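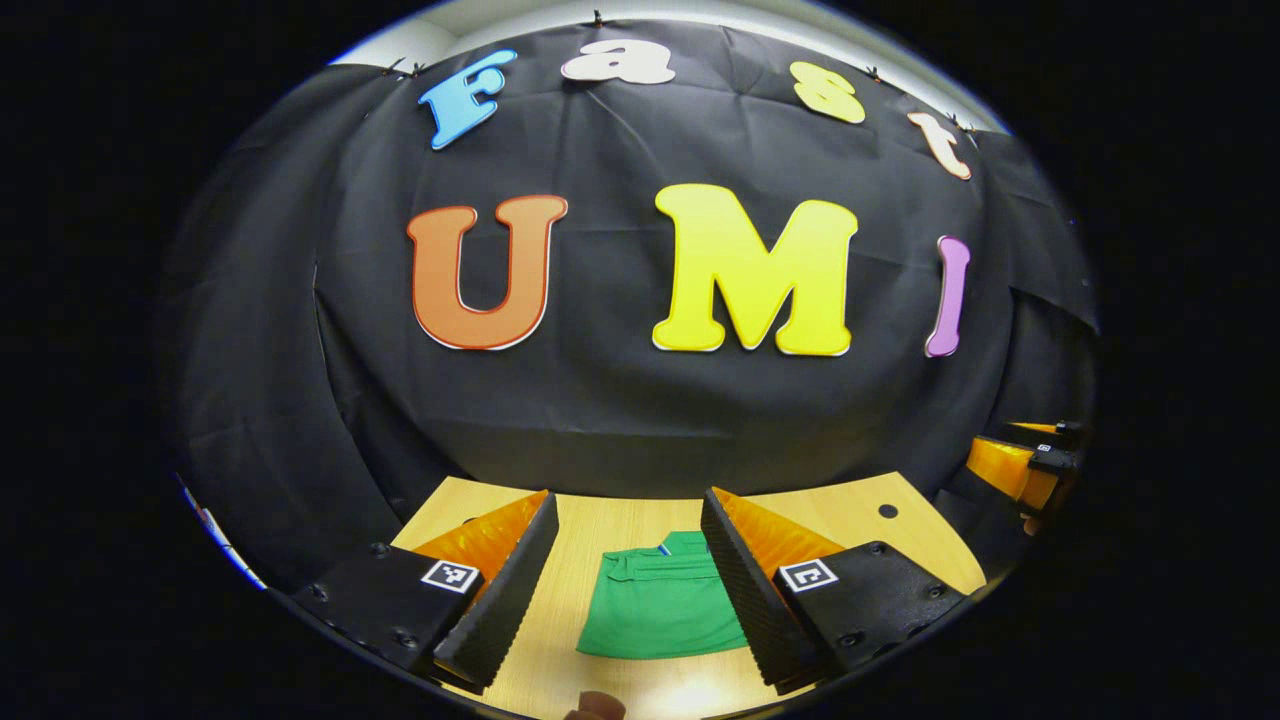 Letters Made of Foam

Have you ever wanted to put up a big, cheerful word for everybody to read? Foam letters are a lovely way to do it! Foam is full of teeny bubbles of air, so a letter can be nice and fat and still weigh almost nothing. A pin can hold it up on a piece of cloth, no trouble at all (ask a grown-up to help with the pins, please).

Now, what about the cloth behind? Black is a very good choice. Pale colors like yellow, peach and light blue seem to jump right out at you from something dark, and on a white wall they'd be much shyer. Clips along the top edge keep the cloth from sliding down – and if it hangs in wavy folds, well, that's just what cloth likes to do.

Look at the letters M and I the next time you see them side by side. One is so wide and the other so skinny! If you're cutting your own, draw the M first, so you know it has plenty of room.

And do save your green scraps of cloth. My friend Sunita Chaudhary folds hers flat on the table and cuts leaves out of them every May, enough to go all around a whole alphabet.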